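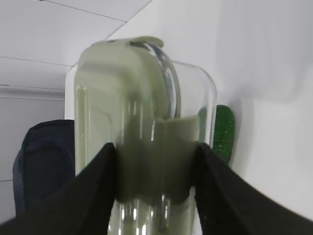 Search this site Search Go

Notes for the Tuesday talk, Promley library, upstairs room

OK, hi everybody, I'm Nyokabi Waweru, and I'm going to talk about lids for longer than anyone should. (Wait for people to sit. Pass the handout to the left.)

Start with the cupboard story. When I moved to Hesismont I emptied my container shelf onto the floor and tried to match every bottom to a top. I had 8 lids with no home at all! I kept them for another year, of course.

Ask: who has a drawer like that? Hands up.

Then the rectangles bit. I used to buy round ones, they looked sweet on the counter, and they waste so much shelf. Rectangular with rounded corners is my favorite now, see-through sides every time, so I can spot the leftover rice before it turns into a science project. Stand a few on end like books if they're empty – lids on – and you can flip through them.

Lids with a seal: pop the gasket out if yours comes out, wash it, let it dry completely before it goes back. Go gently with the tabs and corners, I've snapped two by yanking. Tell the soup-on-the-bus story here if there's time. Skip it if we started late.

Color! I like a soft green lid. My sister's are all different colors, one per kid, and she swears by it.

Sizes. If you cook for one or two, a 500 ml box does lunch and a 1,000 ml does the pot of beans. Bring up the Jang method (biggest at the back, same shape in one row) and pass around my shelf sketch.

Questions, then swap table. Put your spare lids out with the bottoms next to them, and please take home what doesn't find a match.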